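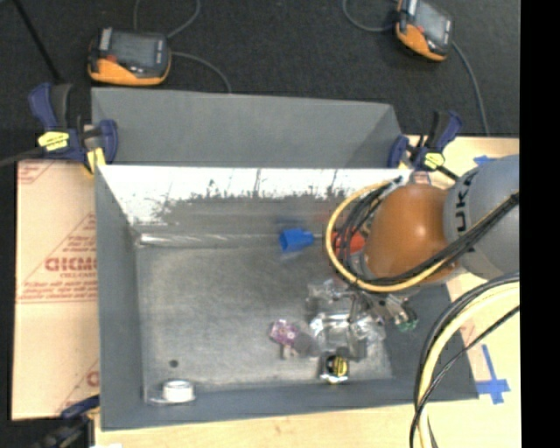 Dustcombe Tool Library – Frequently Asked Questions

Who can borrow from the library?

Everyone who lives in Dustcombe or in Hlongwane can become a member. You need to be 18 years old and you need to show a paper with your address, for example a gas bill. If you live with your parents and no bill is in your name, a letter from one of them is also fine.

How much does it cost?

Membership is free for the first two months. After this you pay a yearly amount that you choose yourself, and we ask only that it is not zero. Most of the tools have no extra cost. The floor sander and the carpet cleaner have a small fee per loan, which you see in the catalog next to the item.

What do you have?

At the moment there are 284 items in the catalog. We have many drills, saws, ladders and garden tools, and also things people need only one time in their life, like a tile cutter or a wallpaper steamer. We do not lend chainsaws. Please do not ask at the desk, the answer is the same every time.

How long can I keep a tool?

Seven days. You can extend one time for seven more days if no other member is waiting. To extend, write to us before the loan ends – a message on the last evening is still in time.

Can I reserve something?

Yes, through the Plurkik page or at the desk. We keep a reserved tool for you until 8 in the evening of the day you selected. Then it goes back on the shelf.

I returned a tool late. What happens now?

The first time, nothing. The second time we send you a message, and after that you cannot borrow for one month. If you are sick or your car is broken, please call and we will find a solution.

What if the tool breaks while I use it?

Stop using it and bring it back with all its parts, also the small ones. Normal wear is our cost. If the tool was used for a wrong purpose (a wood chisel is not for opening paint cans), we will ask you to pay a part of the repair. Pravesh Moodley looks at all the power tools and decides if they can be repaired.

Do I have to clean the tools?

Yes. Garden tools come back without soil, and brushes are not accepted with dried paint. For the mixer, wash the paddle immediately after work, before the mortar gets hard.

Do you sell drill bits and sandpaper?

Sandpaper yes, at the price we pay for it. Drill bits are included with the drill. You must buy your own screws, glue and saw blades for metal.

Can you show me how to use a tool?

Of course. Hendrik Potgieter or Zanele Le Roux can explain the basics at the desk when it is not too busy. For the table saw a short lesson is required, and without it we cannot give you the saw.

Can I donate my old tools?

Please send a photo first to Chantelle Coetzee. In June we have our shelf count and do not accept donations in that month.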